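Buy the hands last

Nilanura sells a two-arm kit for small labs and training rooms. You get a pair of tabletop arms, a pair of five-fingered hands, a controller, the cabling, and a support plan that renews every 12 months. The sales pages lead with the hands. The hands are on the box, in the demo clips, and in the name of the most expensive tier. My view is that most people who buy this kit are paying for the wrong end of it, and that Nilanura should sell it differently.

I have spent enough time with the kit, and with the cheaper one from Sullever, to have an opinion about where the money goes. I teach short courses on robot handling to people who come from machine shops and packing lines. They don't care much how many joints a finger has. They want to know if the thing will pick up a part on Friday the same way it picked it up earlier in the week, and how long it takes to fix when it won't.

Start with what the kit is good at. The arms are solid. They go where they are told, they hold a pose without drifting, and the covers come off with ordinary screws. The joint housings are sealed well enough for a clean room bench and badly enough that you wouldn't want them near sawdust, and the manual says so, which I appreciate. The controller starts up in the time it takes to pour a coffee. Calibration is guided, and a careful beginner can get through it alone.

The first exercise in the course book is small on purpose. A puzzle cube, a round tray, two hands. Get the cube onto the tray, then off it again. It sounds like nothing, and it will fill a morning.
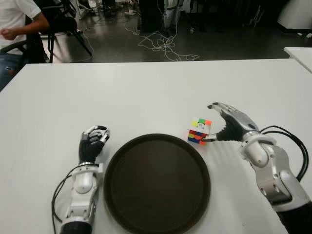 The objection came from a reader called Turunen when I made a shorter version of this argument in my newsletter. A cube is a party trick, the message went, and if a vendor can't show the hands folding a shirt or wiring a plug then the product isn't ready to be sold to anybody, and teachers who build lessons around cubes are doing the vendor's marketing for free.

I take the second half of that seriously. A cube does flatter a hand. It has flat sides, it weighs very little, it doesn't bend, and it comes in a size that suits a human grip. Any buyer who sees a robot lift one and concludes that it can lift a bag of rice has been misled, even if no one said a false word.

But I don't agree that the exercise is worthless. A cube has corners, and corners show you how well the fingertips are set. If the thumb comes in a little low, the cube tips. If the fingers close unevenly, it turns. A student can see the mistake and name it. With a shirt, a failure looks like a heap of shirt, and a beginner learns nothing from a heap.

So the cube can stay in the book. What bothers me is the price of the hand used to lift it. In the kit's own course book I found only 2 exercises that call for all five fingers. The rest can be done with a thumb and two fingers, and several would be easier with a plain parallel gripper, the sort that opens and shuts like a pair of tongs. Nilanura sells one of those as well. It is listed far down the accessories page, below the carrying case.

There is a fair reply to this, and the company's sales staff make it well. You buy the full hand so that you can grow into it. A lab that starts with cubes may want to hold a screwdriver next year, and swapping hands means new mounts, new cables and a new calibration. I accept that for a research group with steady funding and someone whose job is to keep the equipment running. For a training room that shares one technician with the rest of the building, the growth rarely comes. The extra fingers sit there, needing to be checked.

And they do need to be checked. This is the part of ownership that the product pages cover in a single line. Each finger has its own joints, each joint has its own limits, and a tip that has been knocked against the table edge can be off by enough to matter without looking wrong. Our routine is to raise the hand clear of the bench before a session and look at it from underneath, with the fingers hanging, then run each one through its range. It is dull work and it is the most useful habit I teach.

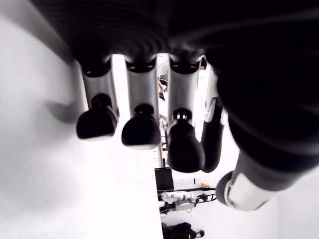
Can you skip the finger check if the controller reports no faults? I wouldn't, because the controller reports what the motors know, and a worn fingertip is not a motor.

Sullever handles this better, and for a simple reason: it ships fewer fingers. The standard hand has 3, the tips pull off without tools, and a replacement set comes in the box. You give up some grips. You can't pinch a coin off a flat surface with it, at least I never managed to, and it looks less impressive when visitors come through. The arms are also a step down from Nilanura's. They shake slightly at full reach, and the cable exits at the wrist in a place where it catches on things. If I could put a Sullever hand on a Nilanura arm I would stop complaining, and the mounts don't match.

You can buy an adapter plate from Gatix that claims to solve this. It is catalog part 416, and it fits. The software side is another matter. The Nilanura controller sees an unknown hand and drops to a limited mode where you can open and close and not much else. The company describes this as a safety measure. I believe them in part. An arm that doesn't know the weight and length of what is bolted to it can't plan its moves properly. But the controller could ask for those numbers and let the owner type them in, and it doesn't.

That is the change I would ask for first. Open the wrist. Sell the arms and the controller as the base product, at a price a community college can get approved, and let people pick the hand that suits the work. Put the parallel gripper at the top of the accessories page with the full hand next to it, and print beside each one which exercises it can do. A buyer who still wants five fingers will buy five fingers and be happier with them.

The second change is to the course book. It jumps from placing a single object to passing objects between hands, and the gap is too wide. Students need more time on approach: where the hand starts, what angle it comes in at, how far the thumb is open, what the other arm is doing in the meantime. On our bench we added a run of short drills where one arm holds still while the other moves in toward the tray and away again, with no grasp at all. Students complain that nothing is being picked up. Then they go back to the full exercise and drop far fewer cubes.

I would also like the book to be frank about the idle arm. In a two-arm kit one arm is often waiting, and where it waits matters. Park it too low and it blocks the tray. Park it too high and the operator keeps glancing at it. We settled on a bent pose with the hand raised just off to the side of the tray, fingers curled in, and we save it as a preset so that every session begins from the same place. The kit allows this, but the instructions for saving a preset are in an appendix about shipping.

None of this makes the Nilanura kit a bad product. The arms are the best I have used at this size, and I would buy them again. I would leave the full hands off the first order, use the gripper for a term, and see who asks for more.
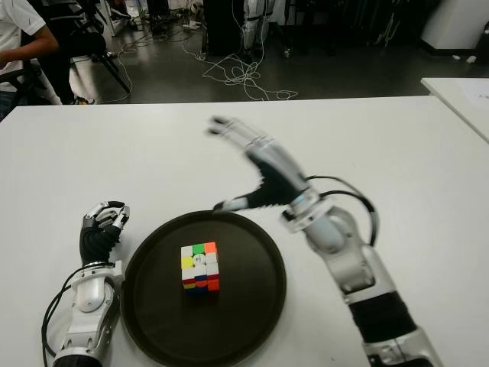
What to ask before you order

Ask for a loan of the kit, with the hand you plan to buy and not the one in the showroom. Ask what a single replacement finger costs and how long it takes to arrive. If the answer is that fingers are only sold as part of a whole hand, add the price of a whole hand to your budget now.

Ask who does the calibration after a repair, and whether the support plan covers it or only covers the parts. Ours covered the parts.

Bring your own object to the demo. It should be something your students or your line will really handle — a bottle with a label, a folded carton, a bearing in its wrapper. Let the vendor try it with the full hand and then with the gripper, and write down both results before you look at the price list again.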